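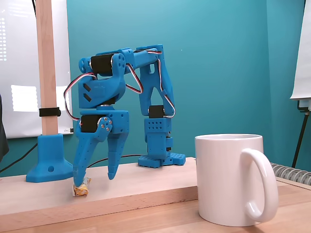
The Plirnonier Arm Challenge is a yearly student robotics competition in which teams from secondary schools and technical colleges build a small tabletop robot arm and use it to pick up and move light objects. It was started by the Plirnonier workshop program and is now run jointly with Clerell, a supplier of classroom kits. Organizers describe it as an introduction to automation. Several teachers who have taken part dispute that description, and the contest's results have never been reviewed by anyone outside the program.

Format

Teams have up to 6 members and receive the same parts list. The arm is printed in plastic, driven by hobby-type servos and fixed to a board supplied by the team. Printing files are shared with all entrants, and changes to the gripper fingers are allowed. Changes to the rest of the arm were banned after the second contest, when one entry used a heavier shoulder joint bought ready-made.

A round lasts 300 seconds. The object has to be lifted clear of the board and set down in a marked zone. A team scores for each completed lift and loses points if a member touches the arm during the round. Objects are chosen by the judges and have included wrapped candy, bottle caps, erasers and short lengths of pipe insulation. The list is published only on the morning of the contest.

Arms may be steered by hand with a second controller arm or may run from recorded movements. Both kinds are scored in the same table. The rules do not require a team to say which method it used, so published scores give no indication of how much of the work was automatic.

History

The first contest was held in December with 19 teams, all of them from schools that had already bought Clerell kits. Entry was opened to other schools the following year. The rules were written by Erdal Avcı, then a shop teacher, who remained head judge for the first four contests. He had wanted a separate class for arms that ran without a human operator, but the class was dropped from the final rules when too few teams signed up for it.

The Baysal section, named for the training center where it meets, is the largest of the local groups that prepare teams. It holds open build sessions and keeps a set of finished arms for students who have not yet printed their own. Practice there is mostly done with small wrapped items, which are cheap and light enough for the servos. Critics have pointed out that a team that practices on one kind of object learns little about gripping any other.

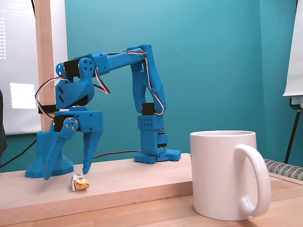
Results from practice sessions are kept by each section and are not checked. In one season the Baysal section reported 400 successful lifts across its teams. The figure was repeated in Clerell's sales material without the number of failed attempts, which the section said it had not written down. A later version of the same leaflet left the figure out.

Equipment

The standard arm has several servo-driven joints and a two-finger gripper. The printed links are light and easily replaced, and a broken finger can be printed again between rounds if a machine is free. The servos are the usual weak point. Teams commonly report slack in the gears after long use, which makes recorded movements drift until the arm closes on empty air. Spare servos are not included in the entry fee.

Cameras are optional. A software package called Vustano, written by former entrants, lets an arm locate an object from a camera view, but its documentation covers only plain backgrounds and steady light. Few teams have used it in a scored round.

Criticism

The most common complaint concerns what students learn. Ataberk Bilgin, who coached two teams before leaving the program, wrote in a newsletter article that most of the students' hours went into printing, screwing parts together and finding loose cables, and that many could not explain why a recorded movement failed when the object was shifted slightly. He accepted that assembly has some value but objected to calling it a robotics course. The organizers replied that the contest had never been offered as a course. The entry form in use at the time did use the word.

Cost is another point of dispute. The program calls the arm low-cost, a claim based on the parts alone. It leaves out the printer, the computer and the staff hours needed to supervise a team.

A revised rule book dated 12 Sep 2026 requires teams to state how their arm is controlled. It does not change the scoring.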